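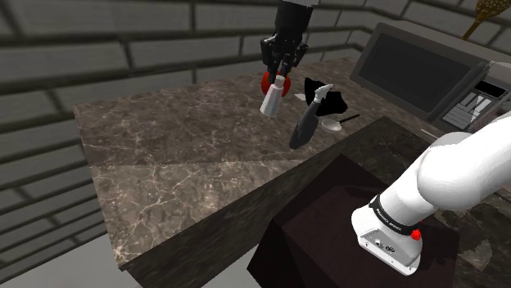 One householder in Menetti told us that the second car "just sits there eating money", and that she would have let it go years ago if she could have trusted the last bus home from Josten. We heard versions of that remark so often during the interviews that it came to shape the whole of this section, and we ask the reader's patience while we work through what people seem to mean by it.

Figure 3. White spray bottle held in a black gripper above a brown marble countertop (computer rendering).

4.2 The second car and the evening bus

The survey reached 1,138 households across the four districts of the study area: Tukerance, Menetti, Issahaku and Josten. All of them had at least one adult in paid work, and all of them were asked to go through their yearly motoring costs with us, item by item, at the kitchen table or over the telephone. It is slow work, asking people to find their insurance papers, and we remain very grateful for the good humour with which most of them did so. The items we asked for were fuel, insurance, repairs and servicing, road tax, parking, and any loan or lease payments. We left out the loss in resale value at first, as so few people think of it as spending, and brought it back in later as a separate line.

Among households with two cars, the middle figure for keeping the second one on the road came to £2,000 a year before any loss in value was counted. Most people guessed a good deal lower when we asked them at the start of the interview. The typical guess was £900, and it was usually given quite firmly. When we went back over the sheets to see where the gap had come from, the answer was rather homely. People remembered what they had paid for in one go, such as insurance or a set of tyres, and forgot what had dribbled out week by week, parking above all. In Josten, where the railway station car park charges by the day, parking was the largest forgotten item by some distance.

We had expected, going in, that households would be split fairly cleanly between those who needed a second car for work and those who kept it for comfort. The interviews did not bear this out, and we think the question was badly put. A second car in our study area is often held against a handful of journeys that happen seldom but matter a great deal when they do: a late shift, a child taken ill at school, an elderly parent's hospital appointment on the far side of Issahaku. The daily trip to work might be made quite happily by bus. It is the way back that worries people, and in particular the way back after the evening timetable thins out.

The point shows up clearly when the districts are set side by side. Menetti and Tukerance have a similar spread of incomes and similar daytime buses, and the distance to the main places of work is much the same. They differ in the evening. Tukerance keeps a regular service on its two trunk routes until the pubs close, while in Menetti the last departure leaves before many shop workers have finished tidying up. Second cars were noticeably more common in Menetti, and the difference held when we looked only at households with children, and again when we looked only at those without. We should be careful here. People who dislike driving may well choose to live in Tukerance in the first place, and a survey taken at one moment cannot tell us how much of the difference is owed to that.

Cost alone did not appear to move people very far. In the second round of interviews, held the following January, we showed each two-car household its own sheet from the first round, with the yearly total at the bottom. Many were surprised and a few were really quite cross, though mostly with themselves. Even so, the usual reply was that the money would be worth saving "if there were some way of getting home". Several families had already done the sum with taxis. A taxi every so often is a great deal cheaper than a car that stands idle on most days, and people readily agreed with this on paper, but a fare paid out of the purse at eleven at night feels dearer than an insurance premium taken quietly from the bank.

For this reason we would be wary of reading too much into averages that tie the share of public transport in a town directly to the sum its families spend on getting about. Such figures are useful, and our own point the same way, but they fold the daytime and the evening together. A town could add a good many seats to its morning buses and see very little change in how many cars are parked outside its houses. The small number of Issahaku households who had given up a second car in the year before our visit mostly spoke of the late service on the hospital route, which had been extended by an hour. The reasons they gave are set out more fully in the next section, together with the questions we put to the bus operators.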